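How to Find a Slow Toilet Leak

Most advice on this starts with buying something. Skip that part. I've tried the dye tablets, and they did nothing food coloring can't do.

1. Take the tank lid off and put 5 drops of dark food coloring in the water.
2. Leave it alone. No flushing for half an hour, whatever the package on the fancy kit claims about instant results.
3. Look in the bowl. Color there means water is getting past the flapper.
4. Shut off the supply valve, flush, and wipe the flapper and its seat with a rag. Repeat the test before you spend any money.

If it still leaks, replace the flapper. I'm told a new one saves a fortune on the water bill. Maybe. Mine dropped by 6 dollars between January and March, and I'd also stopped watering the yard.

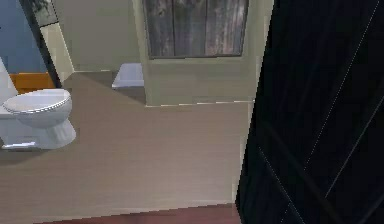 Shona Menzies writes that her flapper was fine and the fill valve was the problem — water was running down the overflow tube. Fair enough. Check the water line first; it should sit an inch below the top of the tube.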